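Category: Home and Household / Data Notes
Posted in April by the Zenine table group
Print | E-mail

# Allamon Small Tables

Allamon is a collection of 1547 short recordings of small tables in homes in Brelport. It covers tissue boxes, cups, cloths and other things which people keep near the wall. Version 3 has 138 tables.

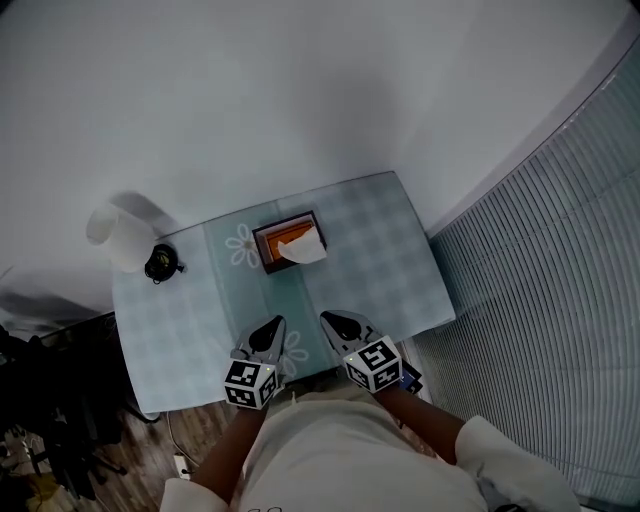 Each recording has one line of notes: the kind of cloth, if there is one, and the name of the main object. Please write "tissue box" also when the box has a frame or a cover. In 43 recordings the notes are still missing.

The folder `vik/` keeps the older notes from the Vik apartments. Their spelling is not corrected yet, so please search there with care.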